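3.2 Shared storage in the open-plan office

Low cabinets were treated as a separate class of furniture in the Hakala survey, as they serve both as storage and as a boundary between work areas. The units in question are of light wood, with hinged doors and individual keyholes (Figure 4).

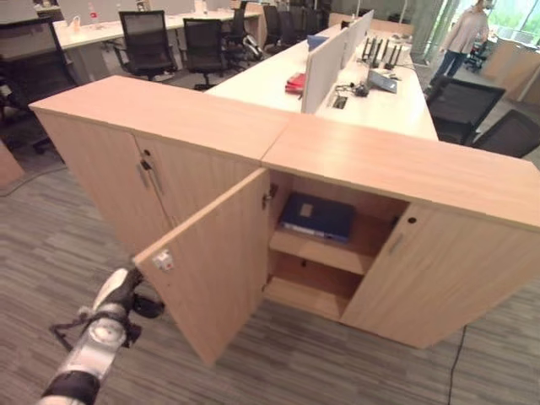 Figure 4. Low storage cabinet with one door open; a binder lies flat on the shelf.

Staff at Hakala had access to 32 such compartments. Ardeleanu's earlier inventory at Clindow recorded binders stored upright in nearly all cases, a habit that depends on full shelves.
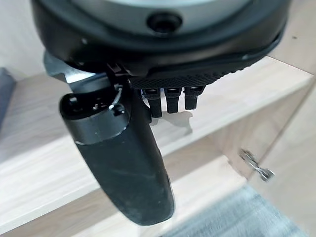

Shelf surfaces were assessed for wear and for ease of cleaning. Pale, finely grained wood of the kind used here has a straight front edge, and flat items can be drawn out by hand – a point also raised by users at Fikley. Replacement boards were not requested during the study period, which ended in September.
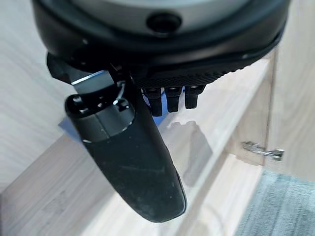
Figure 5. Pale wooden surface within the storage area.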